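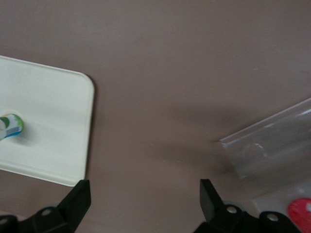
Abb. 4: Helles Tablett mit niedrigem Rand und durchsichtiger Behälter auf matter Tischplatte.

4.2 Offene und durchsichtige Ablagen für kleine Süßwaren

Die Annahme, durchsichtige Behälter verbesserten die Ordnung auf einem Tisch, wird in der Ratgeberliteratur so regelmäßig wiederholt, dass sie kaum noch belegt wird. Man sehe, was darin liegt, also finde man es schneller und lege es richtig zurück. Wir haben für beide Hälften dieses Satzes nach Belegen gesucht und für die zweite wenig gefunden. Der vorliegende Abschnitt beschränkt sich auf verpackte Süßwaren in Einzelgrößen (Riegel, Rollen, kleine zylindrische Packungen) und auf zwei Ablagetypen, das flache Tablett mit leicht erhöhtem Rand und den klaren Kunststoffbehälter.

Abb. 4 zeigt beide Typen nebeneinander. Auf dem Tablett liegt ein kleiner zylindrischer Gegenstand mit bunt bedruckter Hülle auf der Seite. Durch die Wand des Behälters bleibt die Tischfarbe erkennbar, allerdings grau verschleiert, und an den Kanten stehen Glanzlichter. Wer von Durchsichtigkeit spricht, meint meist den Idealfall eines Schaufensters. Auf dem Tisch hat man es mit einem Gegenstand zu tun, der je nach Blickwinkel seine eigene Lage verbirgt.

Grundlage der Auswertung sind 318 Ablagevorgänge aus der Versuchsreihe Budaton. Ein Vorgang gilt als korrekt, wenn die Packung vollständig innerhalb der vorgesehenen Ablage zur Ruhe kommt. Für das Tablett ist diese Definition brauchbar. Beim Behälter mussten wir nachbessern, denn eine Packung, die schräg auf der Kante liegt, ist je nach Lesart schon drin oder noch draußen. Insgesamt 34 Vorgänge haben wir deshalb zweimal bewertet. Dass die strittigen Fälle überwiegend beim durchsichtigen Typ auftraten, sehen wir als Befund und zugleich als Schwäche des Protokolls. Welcher Anteil auf welches Konto geht, lässt sich mit unseren Daten nicht trennen.

Die Vorgängerstudie Natus berichtet einen deutlichen Vorteil des klaren Behälters bei der Suchzeit. Wir halten das Ergebnis für plausibel, aber für schlecht übertragbar. Dort wurde mit sortenreinem Inhalt gearbeitet, und jede Sorte hatte eine eigene Grundfarbe. Sobald sich Farben auf mehreren Hüllen wiederholen, wird die Durchsicht weniger wert. Blau und Weiß etwa kommen auf Süßwarenverpackungen derart häufig vor, dass sie eine Sorte für sich genommen nicht kennzeichnen. Die Produktliste Import, aus der wir unsere Auswahl gezogen haben, führt 2000 Artikel. Nach Ausschluss von Beuteln, Tafeln und Mehrfachpackungen blieben 96 übrig, und schon in diesem Rest war die Farbe allein ein schlechtes Merkmal. Besser trennte die Form: Riegel mit gekrimpten Enden verwechselte man selten mit Rollen oder kleinen Zylindern, auch wenn nur ein Stück der Hülle zu sehen war.

Zur Form gehört freilich ein Nachteil, der in den Ordnungsempfehlungen fehlt. Zylindrische Packungen rollen. Ein niedriger Rand genügt, wenn die Packung langsam abgelegt wird; ob er bei einem Stoß gegen den Tisch genügt, haben wir nicht geprüft. Die Empfehlung von Henare, runde Ware grundsätzlich in tiefe Behälter zu geben, mag vernünftig sein. Eine Messung dazu haben wir in den zugänglichen Unterlagen nicht gefunden, und wir würden sie ungern als gesichert weiterreichen.

Offen bleibt außerdem, wohin Packungen gehören, die neben einer Ablage liegen. In der üblichen Zählweise sind sie Fehler. Für jemanden, der gerade umsortiert, sind sie ein Zwischenstand. Ein einzelner Zeitpunkt gibt darüber keine Auskunft: Liegt ein Riegel im klaren Behälter und etwas Zylindrisches davor, kann die Ordnung halb fertig oder halb aufgelöst sein.

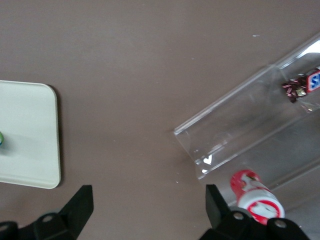

Natus wendet gegen diese Lesart ein, ein Zwischenstand müsse irgendwann enden, und wer jede Packung außerhalb der Ablage als vorläufig entschuldige, könne am Schluss gar keine Unordnung mehr feststellen. Die Durchsicht habe zudem einen Nutzen, der in Ablagequoten nicht auftauche: Man erkenne vor dem Zugreifen, ob noch Platz sei.

Den ersten Teil des Einwands nehmen wir an. Wir haben die Auswertung daher auf Endzustände begrenzt, soweit ein solcher im Protokoll vermerkt war, und alle übrigen Vorgänge gesondert geführt. Am zweiten Teil zweifeln wir. Freien Platz erkennt man auf einem flachen Tablett mindestens ebenso leicht, und zwar ohne Spiegelungen an Kanten und Innenecken. Der Vergleich, auf den sich Natus stützt, stellte dem klaren Behälter einen undurchsichtigen Karton gegenüber. Gegen einen Karton gewinnt fast jede Ablage. Ein offenes Tablett kam in jener Anordnung gar nicht vor.

Unsere eigene Anordnung ist in anderer Hinsicht einseitig. Tablett und Behälter unterscheiden sich in Farbe, Randhöhe und Grundfläche, so dass ein Unterschied in der Ablagequote nicht der Durchsichtigkeit zugeschrieben werden kann. Auch die Tischplatte wirkt mit: Vor dem matten, bräunlichen Grund hebt sich das weiße Tablett klar ab, während der Behälter den Ton seiner Umgebung annimmt. Auf einem hellen Tisch könnte sich das Verhältnis umkehren. Zwei Durchgänge mit heller Unterlage waren für Januar vorgesehen und sind entfallen.

Wir berichten die Quoten in Tabelle 6 deshalb getrennt nach Packungsform und verzichten auf einen Gesamtwert. Für Riegel finden wir zwischen den beiden Ablagetypen keinen Unterschied, den wir verteidigen möchten. Bei zylindrischen Packungen liegt das Tablett vorn, solange die strittigen Fälle als Fehler zählen. Zählt man sie als korrekt, verschwindet der Vorsprung.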